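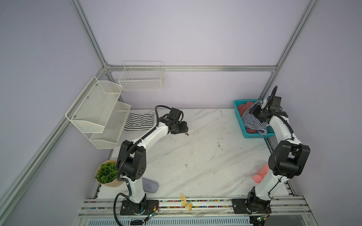

Budgeting for a two-arm table for folding laundry – what do I keep forgetting?

Last updated: December

I run the equipment list for a small shop in Oneck. We want one bench with two arms for shirts and towels, and I have $2000 left after the arms themselves. So far I have the rails, the tabletop and a basket. Is that enough, or should I wait for next year's money? Power is already there.
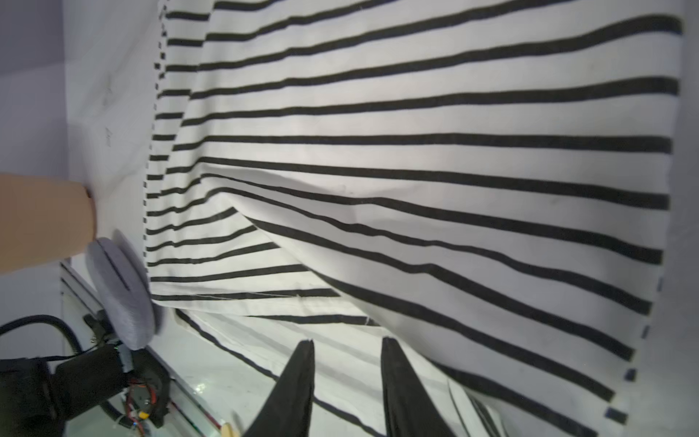 The other thing I can't settle is cameras. A quote from Ostitz has one on each wrist plus one fixed over the table, and dropping the wrist ones would save $145 apiece.

2 answers

Keep the wrist cameras. A fixed view is fine for a shirt lying flat, but once striped cloth is folded over itself you want to see the edge up close. Hold back $1000 of the $2000 for things that wear out: finger pads, cables, spare boards. We didn't, and a cable sleeve from Pillai cost us $71 plus two weeks of waiting.

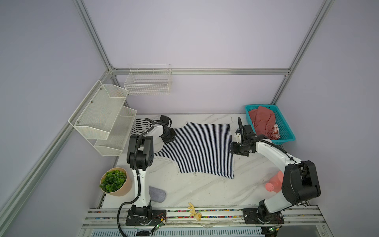

Buy the table deeper than you think. A T-shirt laid out flat takes up the middle, and you still need a corner for the basket where both arms aren't fighting over it. Measure your largest item first, then the reach – the seller's reach figure is usually for an arm with nothing on the end.
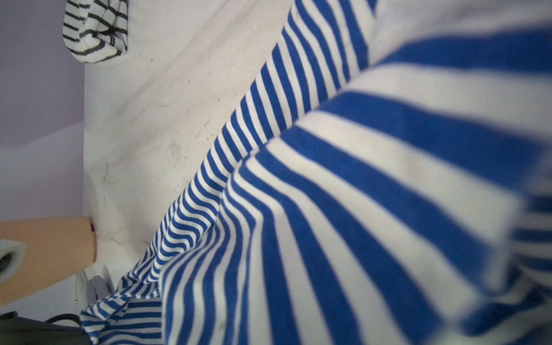
Ballow Bench Works
Equipment planner

Just get more rail. You always need more rail. Also buy real clothes secondhand, mixed sizes, don't spend the budget on new ones.

Get our monthly digest by email. Unsubscribe at any time.

Comments

Does the $2000 include shipping? Ours didn't and it hurt.

Agree on the spare cables.

What about lighting? No one mentioned lighting.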